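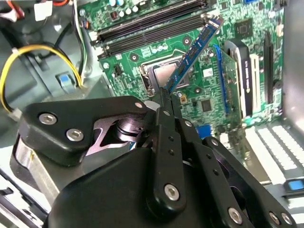
A memory module held over the motherboard of a desktop computer.

Guidance for Families: Child Performer Registrations and Open Casting in October

Flunotbridge Youth Performance Office
Issued 8/16/23

The Office has received a number of letters from parents and guardians concerning the open casting to be held in October for the stage production at the Virkmont Theater. Most of these letters raise the same points. The following notes are provided so that all families may work from the same information when they decide whether a child should attend.

Registration

Every child under the age of 16 who wishes to be seen at the open casting must be registered with the Office beforehand. Registration is free of charge. Families who have been asked by any person or agency to pay a fee in order to secure an audition time should decline and should notify the Office in writing. No agency has been authorized to sell places, and an audition obtained in this manner will not be honored at the door.

The registration form asks for the child's full name and date of birth, the name of the school attended, and the signature of one parent or legal guardian. A copy of the birth certificate must be attached. Originals should not be sent through the mail. Forms that arrive without a signature will be returned, and the child will not be entered on the casting list until a complete form is on file.

Photographs

Parents frequently ask whether professional photographs are required. They are not. A recent, clear photograph of the child's face, taken at home in daylight, is sufficient for this casting. Children should not wear makeup in the photograph, and the hair should be worn as it is on an ordinary school day. Photographs that have been retouched make it difficult for the casting staff to match the child to the form and may delay entry.

Families who already have a professional portrait are welcome to submit it, provided that it still resembles the child. Young performers change quickly, and a portrait from two years ago is of limited use to those making the selection.

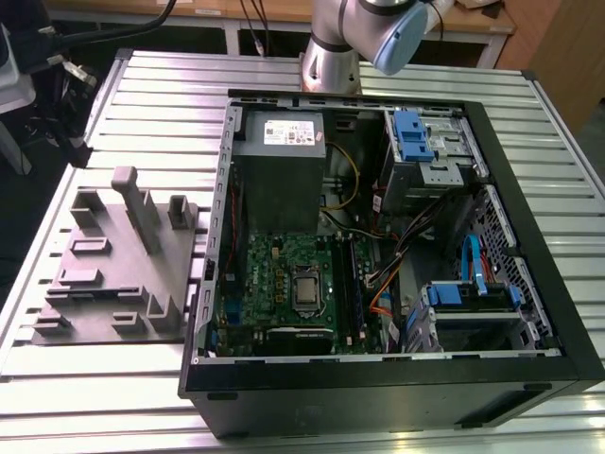
The Office also wishes to remind families that the purchase of a portrait package is never a condition of being considered. Where a photographer or studio suggests otherwise, parents should request the statement in writing before making any payment.

The Day of the Casting

Children will be seen in groups of 13. Each group will be taken into the rehearsal hall by a registered chaperone, and parents will be asked to wait in the lobby. The session for each group lasts 90 minutes and includes a short movement exercise, group singing, and the reading of a few lines aloud. The lines will be handed out on arrival. Children who do not yet read with confidence may have the lines read to them and repeat them from memory, and this will not count against them.

Comfortable clothing and flat shoes with a closed toe are requested. Costumes, jewelry, and clothing with large lettering should be left at home. Each child should bring a bottle of water and a small snack that does not contain nuts. Brothers and sisters who are not registered may remain with a parent in the lobby but cannot enter the hall.

Filming and recording by families are not permitted inside the theater.

Work Permits and School Attendance

A child who is offered a part may not begin rehearsals until a work permit has been issued. The application is completed by the family and the production jointly, and the school must confirm that the child's attendance and grades are satisfactory. Parents are advised to speak with the school before the casting takes place. Rehearsals are planned for no more than 5 days in any week, and a tutor will be present on any day when rehearsals overlap with school hours.

Earnings

All paid child performers in the production are engaged under a written contract. A portion of each child's earnings is placed in a blocked account in the child's name and may not be withdrawn by any other party. The full contract should be read carefully before it is signed, and families are free to seek independent advice. The Levchenko Fund offers grants of up to $2000 per family toward travel and lodging for children who are cast and who live outside the county. Applications for these grants are made after an offer has been received.

Results

Decisions will be sent by letter to every family, whether or not a part is offered. The casting staff cannot give individual comments on a child's audition, and parents are asked not to contact the theater for this purpose. Children who are not selected remain on the Office's register and will be notified of the Flulden Summer Workshop when enrollment opens.

Questions about registration or permits should be addressed in writing to Natalia Huerta, Registrar, at the Flunotbridge Youth Performance Office. Replies are sent in the order in which letters are received.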